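Open day at the Waltside workshop, posting this as I go. Came over from Mendinbridge on the early train. 1/14

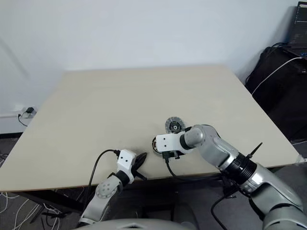

The two-arm demo was the one I wanted to see, so I went there first. Lorenz Berchtold was running it and let people stay as long as they liked, which is rare at these things. What I look at first on any two-arm setup is the cabling, and on this one it is all on the outside. There's a black cable looping out of the top of the left gripper housing and dropping past the front of the table, and more of them hanging from the right arm. I asked if they ever snag. He said yes, and that he plans the moves with that in mind. 2/14

The table is plain and beige. I asked about that too. He tried a dark one last winter and the vision software kept losing black parts on it. 3/14

The software is called Rurolik. It's their own. One person wrote most of it and two others now keep it going. Lorenz was open about the parts that are still slow, mainly planning when both arms want the same bit of space. 4/14

They log every attempt. The count stood at 3016 when the doors opened. The plan was to stop at 3000 and write it up, but then they changed the finger shape and kept going. 5/14

Question from a man next to me: why two arms and not one arm and a clamp? Answer was that a clamp is cheaper and for one fixed part they would use a clamp. They get a different part every few weeks, and building a new clamp each time was eating the budget. 6/14

Someone else asked about speed. It's slower than a person at the same bench and Lorenz said so without being pushed. The case for it is the evening shift, which they have trouble filling. 7/14

You can stop it with a button or by talking to whoever has the button. A kid asked to press it and was allowed to. 8/14

Talk at 11 in room 101. Small room, full, people standing along the back. Subject was moving the setup to the Midtbø plant, where the floor shakes when the presses run. Good talk, too short. 9/14

Main point I wrote down: they recalibrate at the start of each shift and again after lunch. They tried once a day and the errors crept up in the afternoon. 10/14

Second point: the first 2000 attempts in the log were all done with the same operator starting each run. When a second operator joined, the results dipped for a while. They put it down to how the parts were being set out – each of them had their own way of doing it. 11/14

I asked if any of the data will be public. Maybe part of it, in July. I'll post a link if it happens. 12/14

Practical stuff if you go to the next one. Parking fills up early, the side entrance has no stairs, and lunch is soup or soup. Take water up to the second floor with you. 13/14

Back on the train now. I have four pages of notes, mostly on the calibration part, and will type them up this week for anyone who wants them. Reply here and I'll send them over. 14/14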